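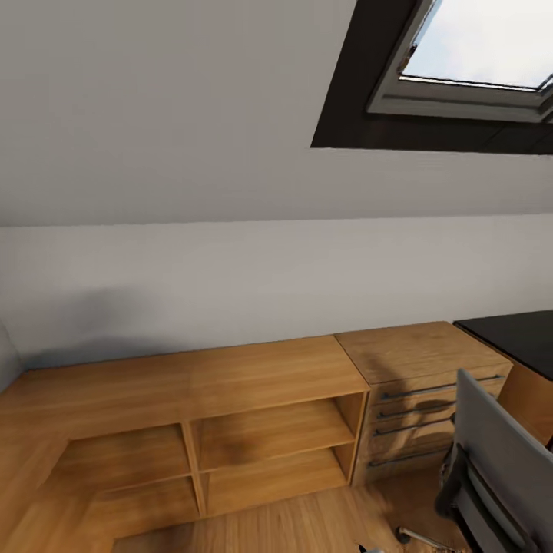 Talks > Home and Building > Daylight Under the Roof > Speaker notes

DAYLIGHT UNDER THE ROOF
Speaker notes, evening version

Lights half down before starting. Let people settle, they always want to finish their coffee.

OPENING

Ask for a show of hands: who has an attic? Keep your hand up if you have ever sat down and read a book in it. Most hands drop. Good, that is the talk!

I love roof windows and I'm going to try to make you love them too, or at least look up more often. A window in a wall mostly sees buildings, trees and the neighbor's fence. A window in a roof sees sky, and the sky is where the light comes from, even on a gray day. Especially on a gray day. Under full cloud, the sky straight overhead is brighter than the sky near the horizon, so a tilted pane does very well in the kind of weather people complain about.

(Pause here. Somebody usually wants to argue about this one. Take the question now if it comes, it's a fun one.)

PART 1: THE LIGHT YOU HAVE

Before anybody buys anything, spend a day in the attic. I mean it. Take a folding chair up in the morning, again at noon, again around four, and just write down where you'd like to sit. Take a pencil and draw the patch of sun on the floor each time. It moves much farther than people expect, and in March it lands somewhere completely different from where it lands in midsummer.

The Kustach house is my favorite story for this. The owners were sure they wanted the window on the south slope. They did the chair exercise and found out the south slope would have put the sun right on their computer screens every afternoon. They went north instead. Soft, steady, even light all day long, and you can draw in it, sew in it, read in it. Painters have known this for centuries and the rest of us keep forgetting.

Roof pitch, keep this short. The Kustach roof is 57 degrees, very steep, almost a wall by the time you get up close to it. On a roof like that a window can sit low enough to see out of from a chair. On a shallow roof the same window shows you clouds and airplanes. Both are lovely, but know which one you are getting.

PART 2: THE HOLE IN THE CEILING

Slow down here, this is the part people write down.

Everybody shops for the glass, and hardly anyone thinks about the lining, by which I mean the sides of the opening between the ceiling and the window. A thick roof makes a deep opening, and a deep opening acts like a tunnel. You can shape it. Flare the sides out and the light spreads. Make the bottom side drop straight down and the top side run level, and you get more light into the room from the very same pane of glass. I get excited about this because it costs so little when the opening is being built anyway!

Then color. White sides bounce light into the room and soften the jump between the bright sky and the ceiling next to it. Dark sides soak some of it up and give you a crisp edge, more like a picture hung on the slope. I have gone back and forth on dark linings for years. These days I think they're handsome, as long as the ceiling around them stays pale.
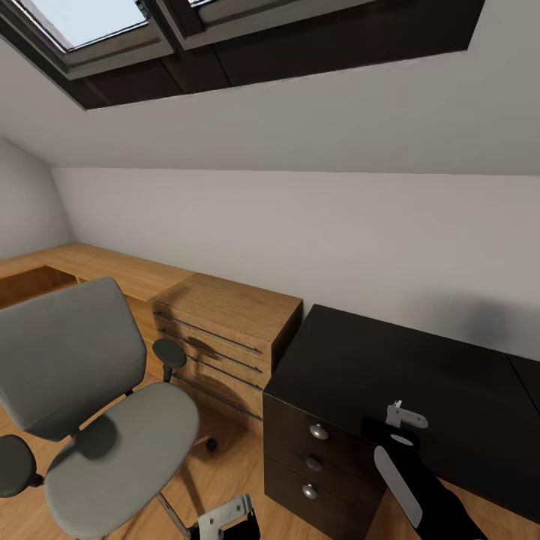
Slide 2. Dark recess, white slope, oak-colored desk along the low wall.

Give them a moment with the slide, then go on to low walls. The wall at the bottom of the slope is called a knee wall, and the floor beside it is the most wasted strip in any house. You can't stand there. You can certainly sit there! Desks, benches, beds, bookshelves, a train set. Put the things you do sitting down along the low side and keep the tall middle for walking.

One warning. Check head height when standing UP from the chair, which is a different measurement from sitting in it. I have the bump to prove it.

PART 3: HEAT, RAIN AND OTHER COMPLAINTS

Heat first, they'll ask anyway. Shade on the outside beats shade on the inside, every time. Once the sun has come through the glass, the warmth is in the room with you and an indoor blind can only do so much. The Plorus workshop tried both on the same slope one summer, indoor blinds on one window and an outside awning on the other, and by the end everyone had moved their stools under the awning.

Open the window at the top of the house and another one downstairs. Warm air rises and goes out, cooler air comes in below. Do it in the evening, leave it as late as you dare.

Rain: the noise. Some people hate it. I think it's the best sound in the world, so skip lightly over this or we will be here all night.

Condensation: have the heater under the window if you can. Moving warm air across the glass helps a lot.

Cleaning: ask how the sash turns before you buy. If it flips around you can wash the outside from the inside, standing on your own floor.

PART 4: TWO ROOMS TO COMPARE

Smits and Plakine. Same size of attic, same amount of glass. Smits used one large window in the center. Plakine split it into 2 smaller ones set at opposite ends. The big one makes a grand bright middle and gloomy corners. The pair makes a calmer room, with 5 good places to sit. Ask the audience which they'd choose before giving your own view, then tell them I'd take Plakine in a heartbeat.

QUESTIONS

Leave the pitch drawing up. Handouts are by the door, and the sun-patch worksheet is on the back of the handout. Anyone who wants to show me pictures of their attic can find me by the coffee.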